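Ticket 1452
Project: Flirlow demo station
Opened by: visitor program desk
Status: open, waiting on retest
Component: simulator, two-arm scene

Summary: simulator view freezes when a visitor takes over the controls

Wednesday, October 30, 2024

Open day at the Nindach building went really well, and the simulator corner had a line most of the afternoon! One bug kept coming back though, so I'm logging it while I still remember the order of things.

What happens: the scene loads fine and the arms follow the hand controllers with no trouble. Then the host hands the controllers to a visitor, the visitor presses the grip button, and the view locks up. The audio keeps going. The operator panel still says "connected" the whole time, so the host has no idea anything is wrong until the visitor says so.

Seen 3 times before lunch. After lunch I started keeping the log open on the second monitor and caught two more. Every one has the same line just before the freeze:

controller handoff: session token 535 already in use

Tried so far:

Restarted the viewer only. Comes back, freezes again at the next handoff.

Swapped the controllers for the spare pair from Detitora. No change.

Restarted the whole session from the launcher. Works, but takes 9 minutes with the asset reload, and a family with small kids is not going to wait that long (a couple of them did, bless them).

Loaded the table scene with the plant and the dish in place of the warehouse one, in case the big scene was the problem. Much quicker to load, same freeze.
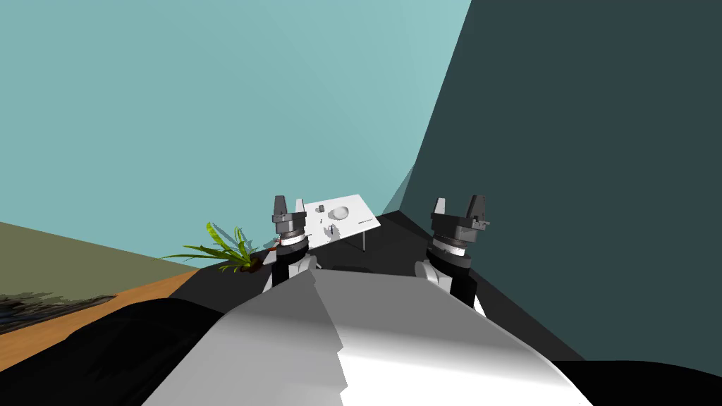 So I don't think it's graphics load. My guess is that the old session never lets go of its token when the headset goes to sleep between visitors, and the grip button is the first thing that asks for it again. If the host keeps the headset awake - thumb over the sensor - the handoff goes through. I did that for the last hour and had no freezes at all. Not a fix, but it saved the demo.

Side note for whoever picks this up: people loved the two arms. Several visitors got the hang of opening and closing the grippers in a minute or two, and one girl asked if she could come back in June for the next one. Please let's have this sorted by then!

Requests:
1. Release the token on headset sleep.
2. Make the operator panel show a frozen view as frozen.
3. Keep the small table scene as the default for open days.

Log files are in the Mac Giolla share under the ticket number. I can retest any morning this week, the station is still set up.

Update, same evening: turned off headset sleep in the settings and ran a string of handoffs with a colleague. No freeze. Leaving the ticket open until the token problem itself is looked at.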